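Quarto de abrigo em casa: o que manter pronto
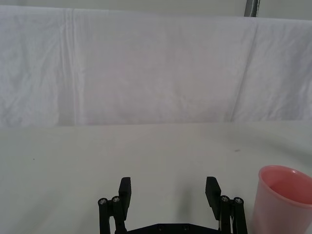
Pano branco com vincos, atrás de um tampo claro.

Em zonas sujeitas a alertas aéreos, escolha uma divisão interior, sem janelas e com o menor número possível de paredes exteriores. Retire espelhos e prateleiras altas.

Água: três litros por pessoa e por dia, em recipientes fechados.
Luz: lanterna de 400 lúmenes, com as pilhas guardadas à parte.
Comunicações: rádio a pilhas e cabo de carregamento.
Documentos: cópias em bolsa estanque, junto à porta.

Verifique os prazos de validade em janeiro e em julho.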